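Home | Log | Gear | Venues | Contact
We use cookies to remember your settings. Accept / Manage

September, stream desk notebook

Notes after the second Tolholm run-through. Sarla wants these up before the band's manager calls again, so they're rough. Kiyoshi, correct anything I have wrong about the audio side.

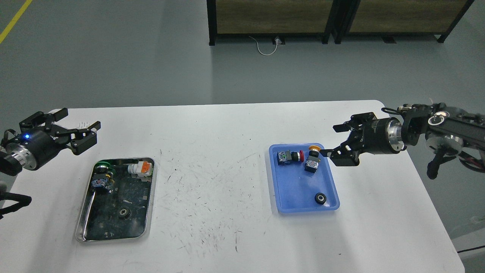
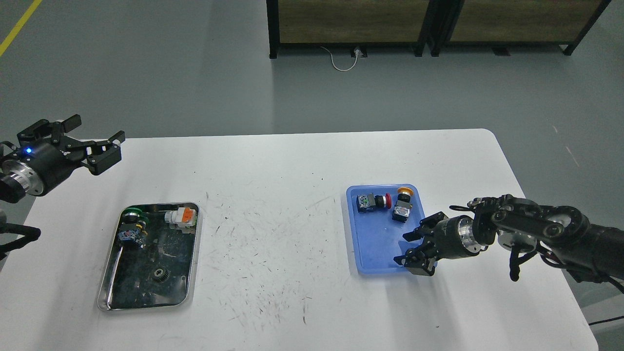 Jistus are still set on doing the Tolholm show as a paid stream with a small crowd in the room, and I still don't think the numbers hold up. The manager says 214 people have "registered interest." Registered interest is a box someone ticks for free. Last time we had a list like that, I don't remember it matching the sales, and I can't find where we wrote the sales down. The stage plan they sent is two risers with a bare lane between them, and I said at the meeting it will look like the white table with the two trays on it: everything at left and right, and the middle is where all the scuffs are. Every camera cut has to cross that gap. Sarla thinks the singer will fill it. The singer stood behind the keyboards for the whole run-through.

Audio. Kiyoshi ran the Hughes mix off the desk and the Udora feed side by side. The Udora feed was late against picture. He says 60 ms. By ear I would have said more, but I was at the back and the room itself smears things. We delayed picture to match and it looked fine on the monitor. I'm not calling it fixed. We changed the cable and the delay setting in the same break, so we don't know which one did it. Next time one change, then listen, then the other.

Crowd mics: two at the front, pointing back. With six of us clapping it sounded like six people clapping. The manager asked if we could "sweeten" it on the night. I said no. Kiyoshi said maybe a little. Leaving that one open but I want my no written down.

Tickets. The hall will let 40 in. The band wants to put most of those aside for friends and press, so the paying audience in the room is close to nothing and the stream has to carry the fee. Nobody has shown me a price yet. I asked twice. If the stream link is one link for everybody it will be in a group chat before the support act is off. Udora say their links are locked to one device. I tried mine on my phone and on the desk laptop and it played on both. They say test accounts behave differently. Maybe so, but then I'd like a real one to test with.

Set order as it stands:
- support, short set, one mic and guitar
- changeover (they wrote "quick", no time given)
- Jistus, new songs first
- old songs
- encore if there's any point to an encore on a stream

I don't love new songs first. People at home can leave without anyone seeing them do it. Sarla disagrees and says anyone who paid will stay for the first half hour at least. She may be right, we have nothing to check it against except the Hughes show, and that was free.

Changeover needs something on screen. The manager offered a slideshow. Kiyoshi has a locked-off shot of the hall from the balcony that would do, with low music under it, if we clear the music. Has anyone asked about clearing the music? I haven't.

Lights: front wash too warm on camera 2, ok on the other two. Didn't have time to swap gels. The blue they like turns everybody's hands purple, including the drummer's, who was barely lit.

To do
- price, in writing, from the manager
- real Udora login
- delay test again, ONE change at a time
- move the singer or move the risers (Sarla to ask, they like her better)
- backup recording to a second drive. The first one stopped partway through song four and gave no warning
- find the Hughes viewing figures

Kiyoshi added at 4:15 pm: delay was the setting, I put the old cable back and it's the same. Fine, but he only listened to one song, and it was the slow one.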